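Lekgate Shared Kitchen: Monthly Walk-Through
Checked by: Tímea Erdős
Second reader: Aranka Illés
Month: June

1. Smoke alarm, hallway. OK
Loud and clear on the first press! New battery went in last time and the little green light is steady.

2. Fire extinguisher by the back door. OK
Needle in the green, pin and tag in place. Love that the coats have finally moved off it.

3. Upper cabinet doors and handles. OK
Every handle got a good tug and all of them held. The door beside the range used to sag (remember the squeak?), and after Aranka's work on the hinges it swings a full 90 degrees and closes softly.
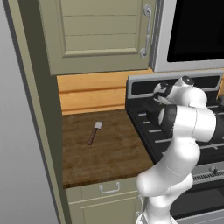

Item 3: green upper door with its silver handle, next to the over-the-range appliance.

4. Grease filters. CLEAN AGAIN BY MONTH END
Not bad at all, but 2 of them were sticky at the corners. Hot water and dish soap, please, and let them dry fully.

5. Outlets near the sink. OK
Test and reset buttons both work.

6. Refrigerator temperature. OK
Held at 38 F from morning to evening. Great job keeping the vents clear, everybody!

7. First aid box. RESTOCK
Down to 26 bandages, and the burn gel is past its date. Aranka is ordering from Wavoda.

8. Floor mats. REPLACE ONE
The mat by the dishwasher curls at one end. Tape is holding it for now.

Open items: 4, 7, 8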